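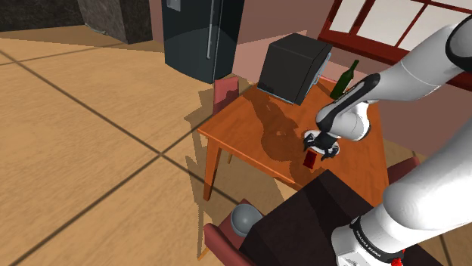
About Stukbridge

We teach bookkeeping to people who run small businesses. You've probably seen other schools promise that you'll double your income or quit your day job by July. We don't believe those claims and we'd suggest you don't either. A course in bookkeeping will teach you bookkeeping. What you do with it is up to you, and some of our students close the business once they finally see the numbers.

How we started

Marjan Safavi and Barry Bramwell opened the school after 17 years of fixing other people's ledgers in Kellgate. Most of the mess they saw came from software sold as needing no knowledge at all. Marjan still keeps a folder of the ads. Barry thinks she should throw it out.

What we teach

There are three courses: Basic Ledgers, Payroll, and Reading Your Own Accounts. The last one is the shortest and the one we'd push you toward if you can only take one. Classes run in the evening, from 6:30, and you'll need a calculator and a year of your own receipts. A shoebox is fine.

We don't teach investing. People ask a lot. We also don't hand out certificates in gold ink, as we've never met a bank that cared.

Who teaches

Visitación Bermúdez takes Basic Ledgers and Payroll. She ran the accounts for a bakery chain and marks homework hard. Ashwin Venkataraman teaches Reading Your Own Accounts and will argue with you over depreciation if you let him. Macarena Tapia runs the office and answers the phone.

What students say

We took the reviews page down. Happy students write reviews and the rest just leave, so it didn't tell you much. Ask Macarena to put you in touch with a former student instead, including one who didn't finish.

If you drop out before the second class, you get all your money back. After that, you get half.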